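Grarandale Furniture Collection
Care of Furniture at Home
Guidance Sheet: Loose Covers, Polished Surfaces and Old Joints

Revised November 24, 2025

The following advice is issued to owners of antique and older furniture who wish to look after their pieces between visits from a restorer. It is drawn from the working practice of the collection's workshop and is intended for pieces in daily use. Owners of painted, gilded or lacquered furniture should seek advice before applying any of the methods set out below.

Placing furniture in a room

Furniture should stand clear of radiators, stoves and underfloor heating outlets. Solid timber shrinks across the grain as the air dries, and a chest top that has been fixed firmly at both ends will split. The months between the first use of the heating and the end of March are the most damaging. A shallow dish of water behind a chest is of little use in a large room. A lower thermostat setting does more good and costs less.

Direct sunlight bleaches walnut and mahogany and darkens some of the paler woods. Blinds should be lowered in rooms facing south when they are not in use. Lamps, bowls and clocks standing on a polished top should be moved a little each month so that no shadow is left in the colour.

Pieces standing on stone or tiled floors draw moisture through the feet. A thin pad of cork or thick felt cut slightly smaller than the foot will not be seen and can be replaced when it becomes flattened. Metal castors should be seated in cups.

Dusting

A soft, dry cloth without loose threads is suitable for most polished surfaces. Feather dusters are not recommended. Broken quills scratch, and the barbs catch on lifting veneer. Where veneer or stringing is loose, a small soft brush should be used, working away from the raised edge. Any fragment that comes away should be placed in an envelope marked with the name of the piece and the position from which it fell. Workshops can refit an original fragment in a fraction of the time needed to cut and colour a new one.

Aerosol polishes should not be used. Many contain silicone, which passes into the surface and makes later repair of the finish difficult.

Waxing

One application of a good paste wax each year is sufficient for a table or chest, and two for the arms of a chair in regular use. The wax should be put on sparingly, left for the time stated on the tin and then buffed with a clean cloth. Smearing is nearly always a sign that too much has been applied. Further wax will not cure it, and the surface should be rubbed with a fresh cloth until it no longer drags.

Carved work may be waxed with a shoe brush kept for that purpose. Brushes used for dark wax must not be used on pale timber.

Loose covers and seat linings

Many older armchairs and settees were supplied with loose covers, and these protect the original upholstery well if they are kept clean. Covers should be shaken out of doors and then passed over with a vacuum cleaner at its lowest suction, with a piece of net tied across the nozzle. Before any washing, each cover should be measured along the back, the arms and the front drop, and the measurements written down. Cotton and linen covers can shrink considerably at the first wash, and a cover which has been forced back over a chair will strain the frame as well as its own stitching.

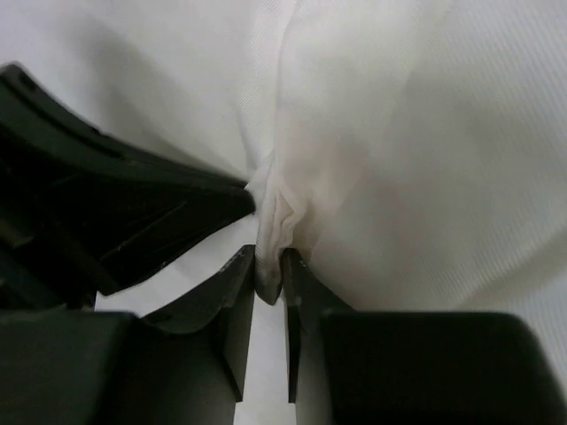 Covers which fasten with hooks or tapes should be closed before washing, and those with piping should be dried flat where space allows. Pressing is best done from the reverse while the cloth is slightly damp. Starch is not advised for anything that will be stored, as it attracts silverfish.

Small holes should be mended before the cover is washed and not afterwards. A patch cut from the inside of the hem will match the colour more closely than new cloth. The thread should be no stronger than the cloth itself, so that under strain the stitches give way first.

Stored covers should be rolled around a cardboard tube wrapped in acid-free tissue. If they must be folded, the folds should be padded with tissue and moved to a new position twice a year.

Loose joints

A chair that rocks or creaks should be taken out of use at once. Continued sitting wears the tenon, and a simple regluing then becomes a replacement. Screws, nails and metal brackets must never be driven into an old joint. The workshop removes a great many of them, and the damage they leave is often greater than the fault they were meant to correct.

Where a joint has come fully apart, the old glue may be softened with warm water on a cotton bud and lifted off with a blunt wooden stick. Hide glue is preferred for regluing, as it can be released again in future. The joint should be held with a webbing strap or a twisted cord, with card beneath it at each corner, and left until the following day. The chair should stand on a level surface while the glue sets.

Modern wood glues and epoxy resins are not suitable for antique seat furniture. If a previous owner has used them, the piece should be referred to a restorer.

Drawers

A drawer that sticks in winter is seldom suffering from damp in a heated house. The usual cause is worn runners, which allow the drawer to drop and catch on the rail below. A plain white candle rubbed along the runners and the lower edges of the drawer sides will give relief for some months. Soap should be avoided. Drawer sides should not be planed unless the runners have first been examined.

Drawers should be drawn by both handles together. When a chest is to be moved, the drawers should be taken out and carried separately, and the carcase lifted from beneath and never by the top.

Woodworm

Small round holes with clean, pale dust beneath them suggest that the insect is active. Dark holes without dust are generally old. A sheet of black paper placed under the piece in March and examined each week through the summer will settle the question. An affected piece should be kept apart from others until it has been treated.

Records

Owners are encouraged to keep a simple file for each piece, with its measurements, any label or stamp, the dates of waxing and the details of past repairs. A chest recorded as 1000 mm wide and 440 mm deep can be identified far more readily after a theft or a house move than one described only as oak with brass handles. Marks should be copied by hand as well as photographed, as worn lettering does not always show in a photograph.

Further guidance

Questions on the care of individual pieces may be put in writing to Tekle Nigatu, Furniture Workshop, Grarandale. Please give the approximate age of the piece, the timber if known and a short account of the fault. The workshop does not provide valuations.

Sheet 264. Previous versions should be discarded.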